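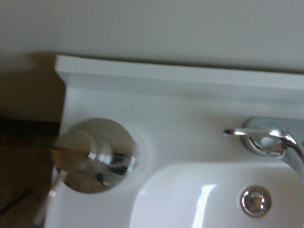

Que comprend le kit Bakis dans sa version de base ? Une pince à deux doigts, un support de poignet et le logiciel de réglage fourni par Usidura.

3.2 Essais sur lavabo

Le kit a été évalué en mars sur des tâches de salle de bains, avec la version du logiciel livrée par le fabricant. La figure 2 montre la pince près de la tige chromée, à gauche du robinet. Sur 623 essais, 7 ont été interrompus par l'arrêt de sécurité. Les reflets du chrome gênent l'estimation de profondeur, défaut déjà relevé avec le kit Petchrat.

Figure 2. Approche de la tige, vue du poignet.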